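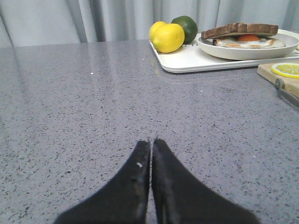 May, 9:40 pm – posted by the Trallwood bench

Okay, notes before I forget what I did tonight. I finally sat down with the creator profile pages, the ones where we say how old a channel is, where the person started out and what they might be earning. I've been putting this off for ages and of course it was more fun than I expected!

Starting point: the export has 1186 profiles in it. I ran the whole lot through Denik with the new age rule switched on. The old pages had ages typed straight into the text ("is now 27 years old" and so on), so every birthday makes one of them wrong and we never hear about it until somebody writes in annoyed. The new rule keeps the birth date in its own field and builds the sentence when the page loads. Works nicely on pages with a full date. On pages with only a year it made up January 1 and then confidently printed an age, which, no. I've turned that off. If we only have a year, the page says "born in" and the year and leaves it there.

Pages with no source for the birthday at all are in a separate folder called noage. Please don't empty it, I'm not done.

Then earnings, and this is the messy part. What we've been doing is taking monthly views, multiplying by a rate, and calling the result net worth. I know everybody does it. But it's income from one source, before tax, before editors and thumbnails and whatever the person spends on rent, and it tells you zip about what they own. I renamed the field to "estimated ad income" in the test copy and the pages already read a lot more sensibly. The headline template still says net worth and I haven't touched it, that one needs a proper talk.

I used the Brolby channel as my test page (big back catalog, one long gap, then a comeback with short videos, so it breaks everything). Same views, two rates: the flat rate we use now, and a split one with shorts counted separately. The split one came out at a quarter of the flat one. So the flat rate had us telling readers 4 times as much money. I stared at that for a good while, then ran it again with the cache cleared, same answer. Shorts pull in huge view counts and we were paying every one of them like a long video. Oof.

I did not check other channels yet. One page is one page, and I picked it because it's weird. 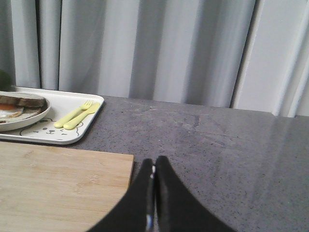

There was already a comment on the draft by the time I got back to it, saying that the split rate is fine but readers will just see a number drop and assume the channel is failing, so could we show a range and put the month next to it. Also that sponsor deals aren't in there at all, and for a channel that size they could be bigger than the ads, so even the "right" ad number might leave people with the wrong idea.

Fair on both counts. I tried the range straight away – low rate on the left, high rate on the right, month underneath in small type. Looks good on a wide screen. On a phone the second number drops onto its own line and looks like a phone number, so I need to ask for a narrower font or shorten it to "K" and "M". For sponsors I don't want to guess. I'd put in a plain sentence saying they're not included and stop there.

Side trip to the Valdovinos pages, which we took over when the old gaming wiki closed. The early life sections there are lovely to read, somebody clearly cared, but I can't find where half of it came from. High school jobs, first console, a brother who lent the camera. Maybe it was in old videos? I found 2 of the claims in a channel's own Q&A upload and linked them with time stamps. The rest I marked yellow. Yellow means leave it up for now but don't copy it anywhere else, please, please.

Things that bit me, so they don't bite you:

Denik reads a blank country as the US. Fill it in or write "unknown".

Join date and first upload date are different things. We had them swapped on the Brolby page and the bio said the channel was posting videos before it existed.

Don't run the age rule and the rate rule in the same pass. It finishes without an error and quietly skips the second one. I lost most of an hour to this.

Next up is the split rate on a boring, steady channel, no comeback, hardly any shorts, to see if the two numbers land closer together. If they do I'll write up the change properly. The test copy is under trallwood/profiles-b and you can poke at it all you like, just leave the Brolby page alone until I've saved the before and after.

We use cookies to remember your settings. Accept | Manage

Contact the bench | © Trallwood | Back to top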